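Gallery: tower workstation on the bench

Notes and pictures from the rebuild bench at Illside. Text by Kuldeep Prajapati, with corrections from Maya Bitar.

The Hivano job is a batch of second-hand tower workstations, bought in as complete units and rebuilt to one specification before they go out again. The pages in this gallery deal with the case and the main board. Storage, operating system and paperwork have their own pages and are not repeated.

All units in the batch share the same general layout, so the remarks should hold for any of them. Where an earlier revision of the chassis differs, the difference is noted in the bench sheet kept by Umesh Vishwakarma, and the sheet takes priority over anything written on this page.

The order of work on the bench is fixed. Case on its side, side panel off, loose parts to the tray, inspection, then refit. The tower is never worked on upright. A memory module can be pushed home in an upright case, but the force goes sideways into the board and the board flexes between its standoffs. With the case on its side the force goes down through the standoffs and into the bench.

1. Case open, parts in the tray

Board in the middle of the case, socket empty, one memory module in the lower bank. Hard disk, processor and a second memory module are in the grey tray to the left, each in its own place.
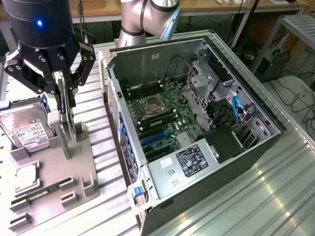 The memory slots on this board are in two banks, one on each side of the socket. A single module is enough to start the board, and a single module is what we use for the first power test. If the board does not start with one module in the position given on the bench sheet, the module is changed before anything else is touched. If it does not start with the second module either, the board goes to Mohit Gautam for a socket inspection under the lamp.

Socket inspection is slow and there is no quick version of it. The contacts are viewed from two directions, along the rows and then across them. A bent contact shows as a break in the pattern of reflections. One bent contact can sometimes be put back. With more than that, the board is recorded as scrap and the case is kept for parts. Babita Shukla has the final say on boards that fall between the two, and her decision is written on the sheet with her initials.

The retention bracket stays on the board throughout. It was taken off on the first few units to give better access and this was a mistake, as the screws on those boards had been fitted with thread lock and two of them sheared. The bracket does not block the view of the contacts if the lamp is set low.

Processor handling is by the edges only. The part goes into the square pocket in the tray with the heat spreader up and stays there until the socket has been passed. It is not put down on the worktable at any point, however briefly. The ribbed surface is good for draining heat and for keeping small screws from rolling, and bad for anything with contacts on its underside.

Old thermal paste is cleaned off before the processor goes into the pocket. We use lint-free wipes and isopropyl alcohol, one wipe for the bulk and a fresh one to finish. Paste left round the edge of the heat spreader will get onto gloves and from there onto the memory contacts. This accounted for most of the memory faults in the Pathak batch, which were first put down to bad modules.

Drives are held upright in the tray with the label readable from the operator's side. The serial number is copied to the sheet before the drive is refitted, and read back by a second person. Reading it later, through the drive cage, was tried and gave errors. An 8 and a B look much the same through a row of perforations.

Cables. The data lead inside the drive cage is coloured, which helps. Route it so that it keeps a loose curve and does not press against the cage wall. A data lead with a hard fold in it will often pass a short test and fail a long one. The long test runs for 400 minutes and a failure near the end costs a whole shift, so leads with a visible crease are thrown away without testing.

The power supply is not opened under any conditions. It is checked on the load tester, and either passed or replaced. The rating label must be present and readable. A supply with a missing label is replaced even if it tests well.

Expansion slots: leave empty for this customer. The blue latches along the rear of the case should each be opened and closed once by hand during inspection. They get stiff with age and the plastic whitens at the hinge before it breaks. A stiff latch may be left alone. A whitened one is changed from the box of spares, which at the last count held 74 latches recovered from scrapped cases. Not all of these fit the later chassis, so try the latch on the bench before clipping it in.

2. Rear of the chassis, close

Slot latch assembly with its blue ends and dark grey rail, the moulded grey panel with its brackets, and the perforated vent under the carrying handle.
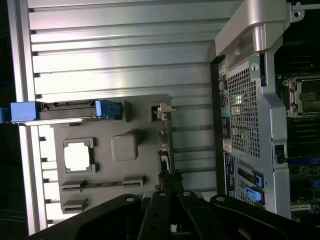
Dust is the main concern at this end of the case. A vent with small square holes clogs from the inside, where the dust felts together against the metal and cannot be seen from outside until most of the area is blocked. Brush first with a dry anti-static brush, then vacuum. Compressed air is not used inside the case, as it moves the felted dust into the memory slots and the power supply.

Hold the panel up to the lamp after cleaning. Light should come through the grille evenly. Dark patches mean a second pass with the brush. Sticky deposits, usually from a unit that has stood in a kitchen or a smoking room, need a wipe barely damp with alcohol, then a dry brush when the metal is clean. Units with heavy deposits are charged at the higher cleaning rate. Maya adds the surcharge when she closes the sheet.

Plastic parts inside the case are cleaned with a damp cloth and no solvent. Alcohol is fine on bare metal, but it dulled the surface of the grey mouldings on one unit from the earlier Hukance order. The effect is cosmetic only. The customer noticed it all the same.

Check moulded brackets by pressing lightly with a fingertip. They should feel rigid, with a slight spring. A bracket that clicks has a crack at its root and will let go the next time a long card is fitted. We have no repair for this that we are willing to put a guarantee on. Glue holds in the short term, then fails with the daily heating and cooling. Cracked panels are replaced complete.

Small clips are the parts most often lost. They come off with the cable they hold, stay in the loom, and are swept up with the packing. If a clip comes off, it goes into the tray straight away and its position is marked on the sheet with a cross. At refit, the crosses are ticked off one by one. Umesh has asked for this to be done before the side panel is picked up, and he is right, as a clip found in the tray after the panel is on means taking the panel off again.

The carrying handle takes the weight of the case whenever it is moved, so its fixings are part of the inspection too. Grip it and pull firmly upwards and to each side. There should be no play. Any movement is traced to its source before the case is lifted again. On older units it is usually a worn screw hole in the chassis metal, and an oversize screw is acceptable there provided it does not come through on the inside.

Refit sequence

Processor, with the arrow on the corner matched to the mark on the socket. Close the retention lever in one steady movement and stop if the force feels wrong. Fresh paste, cooler, cooler lead. Memory next, one module at a time, pressed at both ends until the catches close. Then drives, data leads and power leads, in that order - the power leads are stiff and will push the data leads out of place if they go in first.

Before the side panel goes on, count the screws in the dish against the bench sheet. Shake the case gently and listen. Anything that rattles is found and removed before power is applied.

First power test with the panel off, one module fitted, no drives connected. Second test complete, panel on. The long test follows overnight where the bench is free, otherwise the unit is tagged and goes to the shelf by the door with its sheet taped to the top.

Known differences not covered above

Two units in the batch arrived with a different fan at the rear, and the fan lead is too short to follow the normal route. Take it straight across and tie it to the nearest fixing. Do not extend it.

One unit has a replacement side panel that is slightly bowed. It closes if the front edge is seated first and the rear edge is pressed down while sliding.

Torque values for the cooler screws are under review and the figures on the old wall chart should not be used. Ask Mohit for the current ones.

Page last revised 03/07/2024.

Contact the Illside bench | Copyright Illside | Back to top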